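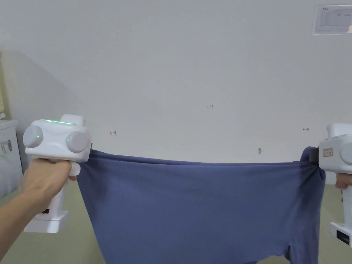

Fig. 6. Fabric stretched between two grippers.

Short Track Vehicle Dynamics
Unit 6 handout: stagger and cross weight

Welcome back, and get ready, because this is the unit I look forward to all term! Last time we got as far as springs and left the car sitting level on its pads. Now we start making it turn left. Bring the setup sheet from Unit 5, the one with the blank column on the right side. We'll be filling it in.

Stagger

Stagger is the difference in circumference between the right rear tire and the left rear tire. On a locked rear axle both wheels have to turn at the same speed, so a bigger tire on the right covers more ground per turn and the axle wants to roll in an arc to the left (try it with a paper cup on a table, it's a lovely thing to watch).

The shop car runs an 80 inch left rear. With 6 inches of stagger, add the 6 to the left rear number and you have the right rear. Write both circumferences on the sheet as well as the difference. A sheet that only says "6" is useless a month later when the left rear has been swapped.

To find the arc the axle wants to follow, multiply the rear track width by the left rear circumference and divide by the stagger. Keep everything in inches and you get a radius in inches, measured to the left rear. Compare it with the line the car really drives, which is wider than the inside edge of the corner and tighter than the wall.

Too little stagger and the car pushes on entry and through the middle. Too much and it gets loose, and it also drags down the straight, where the axle is still trying to turn and the driver is holding it straight with the wheel. Drivers will call that second one "lazy" or blame the engine. Ask what their hands are doing before you touch the carburetor.

Measuring

Measure at race pressure, on the wheel, with the tire off the ground. Run the Plakov tape around the center of the tread and keep it flat. Tires grow as they warm up, and the right rear usually gets more work than the left, so the stagger you set in the shop isn't the stagger you have on lap ten. Take a second set of numbers the moment the car comes in. Our baseline numbers were all taken with the shop at 80 degrees, so note the air temperature beside yours.

The Tullitz gauge reads in half pounds. Use the same gauge all night, even if you think another one is better. And please bleed down to your number instead of pumping up to it.

Cross weight

Cross weight is right front plus left rear, divided by the total. The shop car scales at 3,000 pounds with the driver in it, which makes the arithmetic pleasantly easy: half of it is 1,500, and every extra 30 pounds on that diagonal is one percent.

More cross tightens the car. Less cross frees it up. Raising the left rear corner adds load there and on the right front together and takes it off the other two, and the left side and rear totals stay put. I still get a kick out of seeing that on the scales! Turn one screw, four numbers move.

Before scaling: set pressures, set stagger, fuel to starting load, driver or ballast in the seat, sway bar disconnected, wheels straight. Roll the car back and forth, bounce each end, then read. If you change stagger after scaling you have changed ride height at that corner too, so scale again.

Putting the two together

Stagger and cross are easy to play against each other. On the Rernov oval, with its long flat corners, we start with modest stagger and add cross a little at a time until the exit is calm. Ngata is short and banked, and there the car can take more of both. 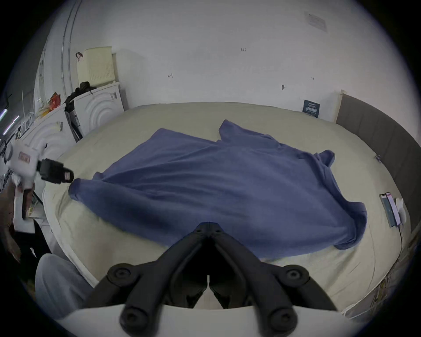 A note handed in after the Ngata session disagreed with that: adding both at once had only hidden a push, the writer said, and the car went from tight in the middle to loose off the corner with nothing good in between. I think the note is right about that night. The track had gone slick on the bottom, and stagger should have come first, alone, for a full run.

So change one, run it, write it down. Then the other.

For next time

Finish the right column. Bring tire temperatures from the inside, middle and outside of all four tires if you have them. We start on bite off the corner and I'll have the pull bar on the bench.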